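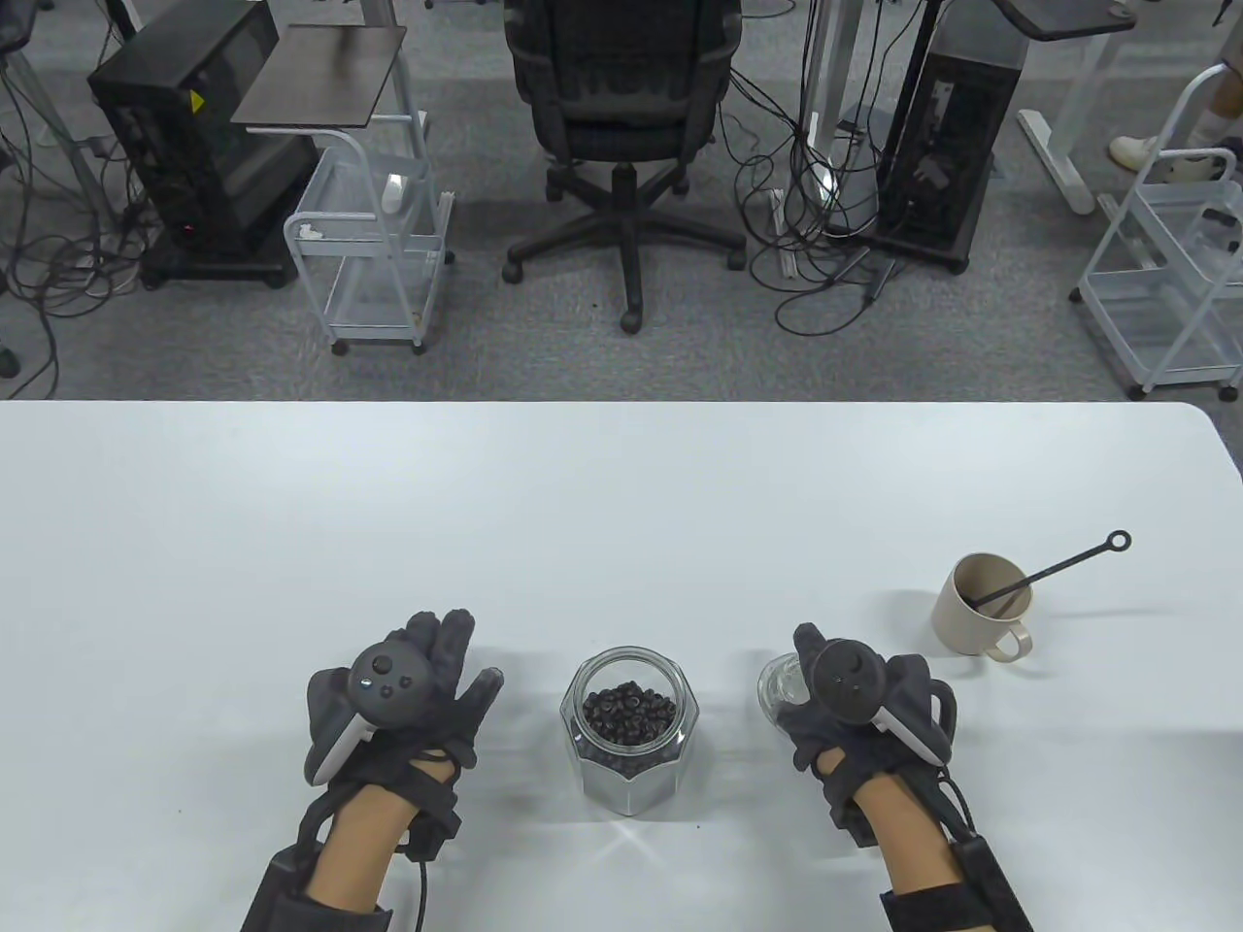 Vadden Grasp Gloves with the wrist mounts: review after one month

February 16, 2019

I bought this set in January, after using the older Dornero gloves for a long time. My work is to record hand movements which are later used to drive a two-finger gripper and a five-finger hand, so I spend many hours per week with something on my hands. I paid for the set myself and nobody asked me to write this.

What you get is one pair of fabric gloves, two wrist units with straps, the cables and a pair of brackets which hold a VR controller on the back of each hand. The controllers are not included. If you do not have them already you must add this to the price, and I think the shop page should say it in bigger letters.

Putting them on

The first glove is easy. The second glove is less easy, because by then you have a controller on the other hand and your fingers are slower than you expect. I needed 4 minutes for the whole procedure in the beginning and now it is faster. Close the wrist strap first and the hand strap after. If you do it in the opposite order the bracket turns a little to the thumb side, and you will notice it only when the calibration fails.

The fabric is thin enough for me. I have rather small hands and I took the size M, but the little finger is still too long at the tip. With the Dornero gloves I had the same problem, so maybe it is my finger.

Weight

Each side weighs 300 grams on my kitchen scale, with controller. This does not sound like much. After one hour I feel it in the forearm, mostly on the left, and then I take a pause. The weight sits well back at least. The Dornero has everything on the knuckles and I could never work with it for a full hour.

Handling real objects

For me this is the main question, so I made a small test which I repeat with every device. I use things from the kitchen: a small clear glass, a glass jar with dark beans in it, and a mug with a long stirring stick. The task is to take beans from the jar with the glass, to tip them in the mug and to stir. It is a simple task for a person, but it has everything that is difficult for the tracking: transparent objects, a narrow grip, and a turn of the wrist.

I did 129 attempts with the Vadden gloves over the month, and 105 of them gave a recording I could use without repair. With the Dornero I never counted so carefully, so I cannot give a fair number, but my feeling is that it was clearly worse.

Most of the bad attempts had the same reason. When I turn the wrist far inward to pour, the tracking ring of the controller goes behind my own arm and the position jumps. It comes back after a moment, but the jump stays in the recording. You can learn to pour with the elbow a bit higher, and then it happens less often. It looks strange and it is not how I would pour at home.

The finger sensing I like very much. When I close the fingers round the glass, the hand on the screen closes at the same time, as far as my eye can judge. The thumb is the weak point. It bends correctly but the movement across the palm is too small, and for a thin thing like the stirring stick this matters. I had to raise the thumb value in the settings, and after every restart the value is back at the default. I wrote to Vadden about this and received a polite answer, without a date for the correction.

The padded fingertips help with smooth glass. They also make it hard to feel one single bean, so if your task is with very small parts you should try the gloves before you buy.

Cables

The cable from each wrist unit is short and hangs down under the arm. It did not disturb me on a free table. When there are many objects near the body, it can touch them, and once I pulled over the jar and had beans in the keyboard. I now fix the cable to my sleeve with a piece of tape.

Software

Installation was without problems. The recording program is plain and it does what it should. I drive the gripper with a Lysenko controller box, and for this box I had to write the conversion by myself, one evening of work. The manual describes the file format well, only the table of the joint names has two mistakes (ring finger and middle finger are exchanged on the left hand).

Delivery

I ordered from Lamerport. The parcel came in good condition and one strap was missing. They sent it after my first message.

Would I buy it again

Yes, for work at a table with objects of normal size. For long sessions I would like it lighter, and for people who need precise thumb movement I would wait for the next software version. I give it four stars of five. The fifth star I will add when the thumb setting stays saved.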